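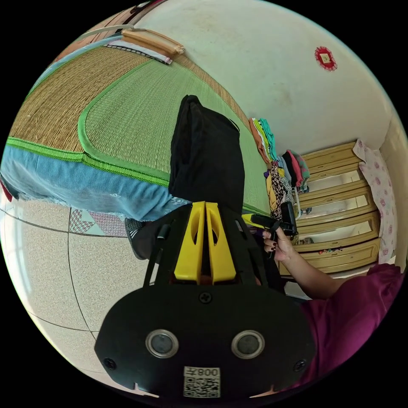
Unit 008 in the bedroom, beside the bed with the woven mat.

Civora folding set: setup and care notes for hand-held gripper 008

Hello, and thank you for taking an interest in this little corner of the Civora data. Most of what follows is about looking after the gripper itself, as that is where most of our letters come from, and I would sooner you had too much detail than too little.

What is in the set

There are 200 sessions of clothes handling, recorded in ordinary bedrooms with the furniture and bedding left as they were. Each session folder holds the video from the lens plate, the finger opening log and a plain text note from whoever held the tool. The label on the plate is our key to everything: a folder whose name starts with 008 belongs to the unit shown on this page, and its calibration file carries the same number. Please don't mix calibration files between units, however alike they look – we tried it, and spent most of an October putting things right.

Before a session

Start with the three screws on the plate, one up at the top centre and one in each lower corner. They should be snug and no more. Griet Visser rebuilt the fingers to the Trerard pattern, and her advice is to open and close them slowly a few times while you listen for scraping against the side rails. Wipe both lenses with a dry cloth, then wipe the label too, as the start-up check reads the code and will sulk over a greasy thumbprint.

Go over to the clothes and do one slow practice pass near the pile with the recording running. It is kept as file 000 in each folder and you are welcome to skip it in training, though we find it handy for checking exposure against pale walls and glass-fronted furniture.

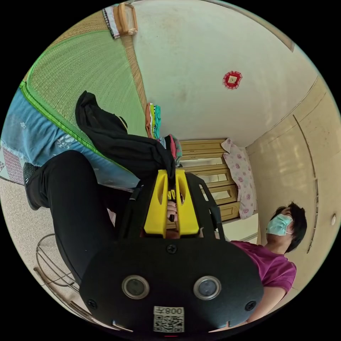
Looking after the fingers

The yellow fingers are the part that wears. We change the pair after 600 grasps, or sooner if the edges of the slots feel rough under a fingernail. Threads love to gather in those slots, so have a soft brush with you and use it between piles. Spare pairs are kept in the Broser box along with the short screws; the long ones belong to the older Declercq plate and will go right through if you let them!

After any finger change, run the opening check again and save the new file next to the old one. Don't overwrite it, please.

Known problems

Session 111 has a gap in the finger log. The video is fine.
Dark cloth close to the lenses can pull the exposure up for a moment.
The plate code is upside down in many views, so turn it before reading.
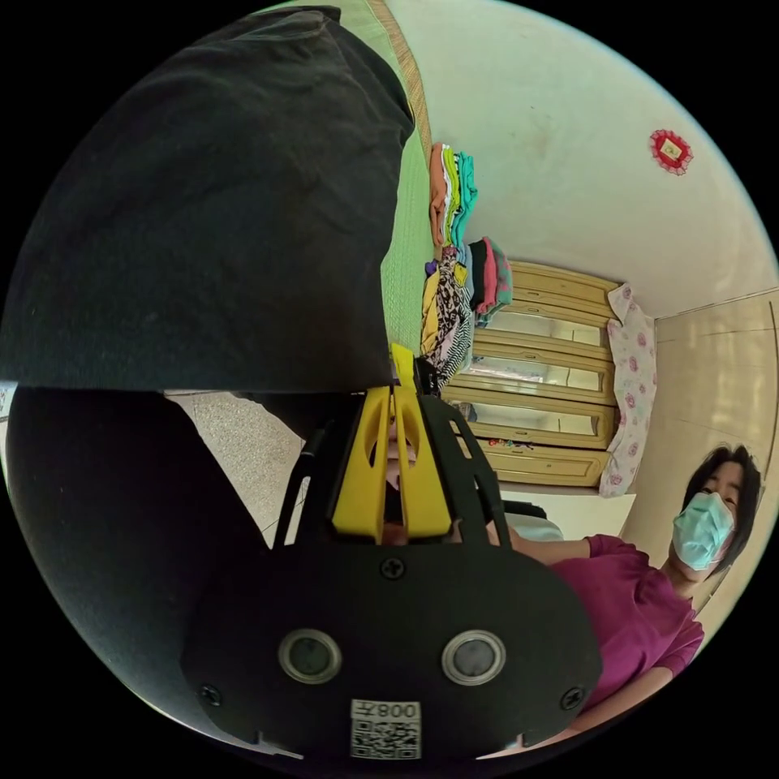 Black fabric, the folded pile and the yellow fingers of 008.

Contact

Maarten Segers looks after the files and answers letters about missing folders. Griet is the one to ask about screws, fingers and odd noises. Last revised January 20, 2022.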